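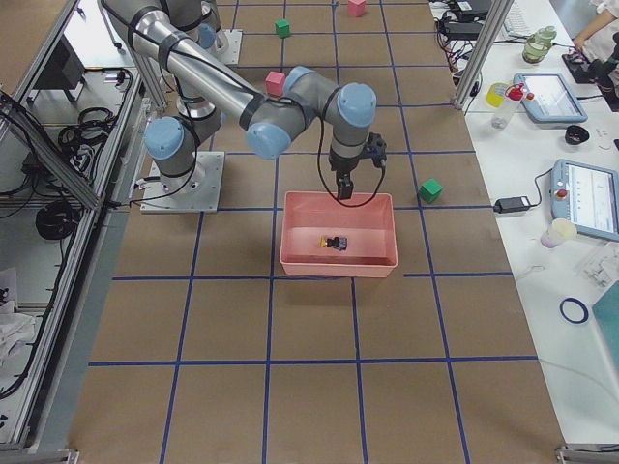 The sales sheet for the Drovside cell says it can be running in an afternoon. The log kept by the people who look after it runs to 1,367 entries, and a good share of them are about tape.

Tape marks the grid on the brown paper, and the grid is how the crew puts cubes and trays back where the last run expected them. Paper creeps. Tape lifts at the corners. When either one happens, somebody peels, smooths, measures and starts over, and the arm waits.

Then comes the gripper. Vunetti, which sold the cell, recommends checking the fingers every 175 cycles: jog the arm up from the teach pendant, point the gripper straight down, open, close, look for play. The manual allows 2 minutes. I watched it take most of a coffee break, largely on account of the cable. It has to hang with enough slack for the wrist to turn and not so much that it drags through the tray. The cable ties along the link get cut and redone whenever someone changes their mind about how much is enough.

I asked what the software does about any of this. It logs a fault, I was told, and 1,111 of those entries are faults a person cleared by hand.

Vunetti calls that normal for a young installation. Maybe so. The cell went in last July, and the next version of the brochure still says "an afternoon." A second site, at Grenside, has ordered the same setup. I'd advise them to order extra tape.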